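Sequencing in local ceasefire agreements: the Nuddale talks
Speaker notes, Aaliyah Cormier
Slot: 20 minutes, questions after. Slides advance on the bracketed cues.

1. Opening (slide 1)

Start with the question on the slide: why did the Nuddale text hold for 19 months when the two Hurnholm texts before it did not last a winter? Same parties, same mediator, nearly the same map. The difference I want to argue for is the order of the clauses and what each one was made to wait for.

Say at the start that I am dealing with local ceasefires only. National accords come up in the last section and then briefly.

2. Background (slide 2)

Keep short. Stinska is the upland district, Hurnholm the market town below it. The provincial government held the town and the road. The Stinska front held the upland and the water intake. Both sides taxed the same lorries.

First Hurnholm text: a general halt to fire, with everything else referred to later talks. No monitoring. Ended over a checkpoint.

Second Hurnholm text: disarmament first, prisoner release second, seats on the district council third. The front signed it and then would not hand over weapons. The government would not release anyone until it did. [pause on slide, people need time to read the table]

3. The sequencing problem (slides 3 to 5)

Define terms. Front-loaded: the weaker party gives up its main asset before it receives anything. Back-loaded: the stronger party pays first. Interleaved: each step is small and is matched by one from the other side.

The standard objection to interleaving is that it multiplies the number of points at which the deal can stop. True. The Nuddale text has 9 steps against 3 in the second Hurnholm text. My answer is that the cost of stopping at any one of them is low, and a stopped step can be repeated. Two of them were.

Slide 4 is the step table. Do not read it out. Point to step 2 (road opened in daylight hours) and step 5 (joint control of the water intake). Step 5 is where most of the drafting time went.

Slide 5: the 60-day clause. If a step was not completed in 60 days, both sides went back to the position of the previous step and no further. Under the Hurnholm texts a missed deadline voided the whole agreement. Mention that Fehr, as mediator, proposed this clause late and that the government side first read it as a concession. Its delegation changed its view once the legal adviser pointed out that it bound the front as well.

4. Who verified (slide 6)

Verification was done by mixed pairs, one from each side, reporting on a single form. Where the pair disagreed, both views went on the form and the form still went in. I think this matters more than the literature allows. Under the earlier texts a disputed report was held back, and each side then published its own.

Limits: pairs did not work at night, and they had no access to the barracks. Anything I say about troop numbers comes from the parties and should be treated as a claim.

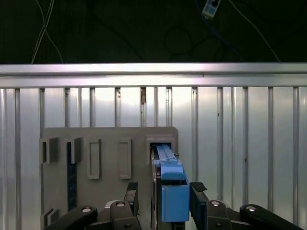 5. Evidence and its gaps (slide 7)

Sources are the three texts, the verification forms from the first year, and interviews with members of both delegations. I have not seen the forms for the second year. The front says they exist; the province has not answered.

Interviews were done after the agreement lapsed in September, so expect hindsight. Members of both delegations now say they always favoured interleaving. The drafts do not bear this out.

One rival explanation to deal with here: road income. Traffic rose after step 2 and both sides gained from it. I cannot separate this fully from the effect of the text. What I can show is that the second missed deadline fell in a poor month for traffic and the agreement still held.

6. What carries over (slide 8)

Be careful here. One case. The narrow claim is that a fallback to the previous step is better than cancellation where neither side can enforce the whole text. It probably does not carry over where one party can win outright within the period of the agreement.

National talks: the parties are more divided internally, and a mixed pair cannot stand in for a monitoring mission. If asked about council seats, say that step 8 was never completed and refer to the handout.

If short of time, drop slide 7 and go straight to the narrow claim.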